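Brerkora hand-held gripper trial: site inspection checklist with comments
Inspected by Ching-wen Poon, 18/03/2019
Method under review: two-person table tidying, recorded with hand-held grippers, used to train the Vetar arm

1. Walkways and floor
Pass. Cables taped down on both sides of the round table. Keep it that way when the second group moves in.

2. Finger pads and slot
Pass with comment. Pads sit square and open freely. I was told the ribbing "does not wear". It does. Log pad changes by date, otherwise a drop in grasp success in August will get blamed on the software.

3. Marker cubes
Pass with comment. Wipe before each session. The position estimate depends on the marker being readable, and the write-up doesn't say how many readings were thrown out when it wasn't. I have asked for that figure twice.

4. Drink containers
Caps must be done up tight before a run. Two operators reaching over the same stone top is the most likely way to get water into a gripper housing.

5. Reach and crowding
Fail, minor. Both grippers work the same side of the vase and the operators end up leaning in. Agree who goes first out loud.

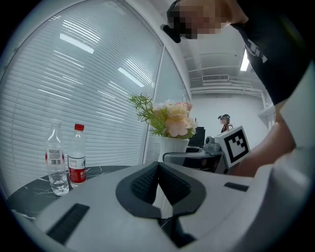 Item 5. Second gripper at the vase, water bottles to the left, seen from the first gripper.

6. Glare
Comment only. The ceiling lights show up as bright streaks on the blinds behind the table. The Khunthong report says lighting "has no effect on the result". I could find only one lighting setup in it, so I don't see how they would know.

7. Breakables
Open. The vase is ceramic. A plastic one would do for practice, with the ceramic kept for recorded runs if the team insists on it. Artificial flowers are fine — no water in the vase, please.

8. Operator strain
Pass with comment. Breaks are set at every 12 runs. I would sooner see nine. Forearm complaints go in the log, even small ones.

9. The claim itself
Not strictly a safety item, but I was asked to sign beside it. The summary says the arm "learned to handle shared tables". What I was given shows 11 test runs, seven of them counted as good, and every one on this table. That is a start. It is not grounds for running the arm near people at Gendidbridge, and my signature doesn't cover that.

Actions
Item 5 to be fixed before the next recording.
Item 7 to be decided by the trial lead.
Discarded marker readings to be sent to me in writing — not mentioned in the corridor.

Result: hand-held recording may continue. Powered arm stays behind the barrier.
Signed: C. Poon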